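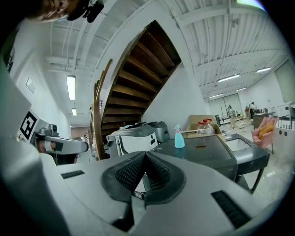

*Under the stairs at Wemura: one gripper in the foreground, its twin reaching in from the left with its square marker showing.*

It was a Saturday when I first went to see the people at Wemura, and I had been told to come in by the side door, past the bicycles, and to shout if there was no answer. I shouted, and after a while Karlijn Verbruggen came to find me with a mug in one hand and a roll of tape around her wrist like a bangle. She walked me through a long white hall with a metal ceiling and strip lights running away down both sides, talking the whole time about tea towels, and it took me until the foot of the wooden staircase to understand that the tea towels were the research.

I should explain, for those who (like me, until this year) think of robot training as something that needs a robot. Verbruggen and her colleague Gijs Maes want to teach a pair of robot arms to do the sort of jobs that fill an ordinary day: putting a cap back on a bottle, folding a cloth, clearing a table so that somebody else can lay it. The usual way to do this is to sit a person down at a set of controls and have them steer the arms through the job again and again, and the arms learn by copying. It works, and it is dreadfully slow. The arms are expensive, they live in one place, and the person steering them can't feel a thing.

So they took the arms away and kept the hands. What a helper holds at Wemura is a gripper with a handle on it, one for the left hand and one for the right, and the jaw pads are covered all over in a grid of tiny raised bumps, which are lovely to run a thumb across and very good at hanging on to things. A camera rides on the gripper and sees what the gripper sees. You pick up your two plastic hands, you do the job, and the recording of what you did becomes a lesson for a machine that wasn't even switched on.

"The first hour everybody is clumsy," Maes told me. He is a tall, patient man who had obviously given this speech before and was kind enough to give it as though he hadn't. "Then they stop thinking about their fingers, and that is when I want the data."

I had a go, of course. I was given a bottle and asked to move it from one side of a table to the other, and I am sorry to say I chased it along the tabletop like a man trying to catch a hen. But he was quite right about the hour. By the time the kettle had gone on again I was passing things from one gripper to the other without any fuss, and I found that I had begun to reach for my own coffee with my elbow tucked in.

The tricky part, and the part that Maes has given most of his last two winters to, is knowing where each hand is. A robot arm always knows, because it has a sensor in every joint. A person waving a gripper about has nothing of the kind. The team works out the path of each hand from its own camera, by following how the room slides past as the hand moves, and this is where the place itself turns out to be a help. A bare wall tells the software very little. A staircase with dark treads and a curving rail, a row of lights, a pink chair with a yellow cushion on it, a spray bottle on a table: all of these give it something to hold on to.

Then there are the markers. The square black and white pattern fixed to a gripper is there for the other gripper to look at. When one camera catches sight of it, the software can work out how far away the other hand is and which way it is turned, and the two separate paths can be pinned together. Verbruggen compared it to two people walking through fog and calling out to each other every so often, and I have not been able to improve on that.

What they had not settled, when they began, was how often the hands needed to call out. The earlier work they were building on came from a small group at Jakumberg, who had kept both hands in plain view of each other nearly all the time. That meant working with your wrists held stiffly out in front of you, and the recordings looked stiff as well. Verbruggen's hunch was that a glimpse now and then would do. She asked her helpers to forget about the markers altogether and just get on with it.

It took the whole of last spring to find out. They collected 1017 recordings, over seven different household jobs, and then threw out the ones in which a hand had been lost entirely and could not be found again. That left 911. Maes had braced himself for far worse, and he told me he went for a walk along the canal when he saw the number, in the rain, without a coat.

The arms themselves are kept at Standham, a couple of hours away by train, and they had never been anywhere near the hall with the staircase. This was the test that mattered. The team trained one version on the stiff sort of recordings and another on the relaxed sort, and set both to work for 1000 attempts each. The relaxed version was better at six of the seven jobs. It was a good deal better at folding, where people naturally cross one hand over the other, and it was worse at exactly one thing, threading a cord through a loop, where a small error in the distance between the hands spoils everything.

"I was very annoyed about the cord," said Verbruggen. She has a piece of it pinned over her desk.

There are doubts, and they were generous about sharing them. Most of the helpers so far have been young and right-handed, and a left-hander's way of opening a jar is quite a different affair. The recordings were nearly all made in that one hall, with its good steady light, and neither of them would promise me that the method would survive a dim kitchen in December. A firm called Altıntaş has offered them the use of several real kitchens for the next round, and Maes is already worrying about shiny taps, which confuse the cameras terribly.

I stayed much longer than I had meant to. Verbruggen wanted another twenty minutes on the cord, and she had picked up the grippers again and was feeding one end towards the loop with her tongue between her teeth. Maes held the loop still for her. I let myself out past the bicycles at half past five.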